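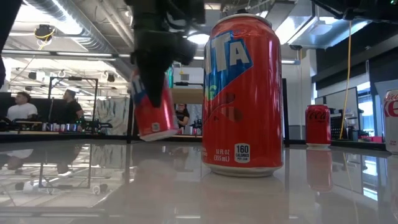

If it can pick up a drinks can, can it also do the dented ones, because the dented ones are what take up my afternoon? The question came from returns, on the feedback sheet, under a heading that asked only for "general impressions". It is a better question than any on the official list, so it goes first.

The short answer is no, dented cans are staying with people for now. The arm from Trekon is being set up for sound cans of one size, picked one at a time and placed in mixed orders. Anything creased, sticky or leaking still goes on the side trolley, and somebody in gloves still has to decide whether it is a write-off. The brochure calls this "exception handling". At Filtbridge we have always called it the side trolley.

What does change is the mixed-case bench. At present 5 of us stand at it on a full shift, putting orange next to cola next to diet cola for customers who can't settle on one. From August it will be two on the bench and one minding the arm, with the others moving to goods-in, where they have been asking for hands since before the roof was fixed. No jobs are going. We have that in writing, and the writing is pinned up by the kettle, where it has already acquired a ring from a mug.

The target is 700 cans a shift from the arm. Anyone who has done the bench on a warm week before a bank holiday will have a view on that figure, and several of you have shared yours. In fairness to the arm, it has not yet asked to swap a late for an early.

Minding the arm is a proper role with proper training, run by Serrano over 5 mornings. You will learn to clear a dropped can, restart a job and fill in the stoppage log, which has a box for "cause" and not nearly enough room in it. The extra hourly rate is the same as for forklift cover. Names to the shift office by 2019-07-05, please, and yes, nights can apply.

A few of you asked about the Detico stock screens. They stay, and so does the password nobody likes. The arm will read orders from the same system, so if a line is entered wrong it will pack it wrong, very neatly, until someone stops it — please check the flavour codes before you press send.

The radio is also staying. Volume to be agreed with goods-in.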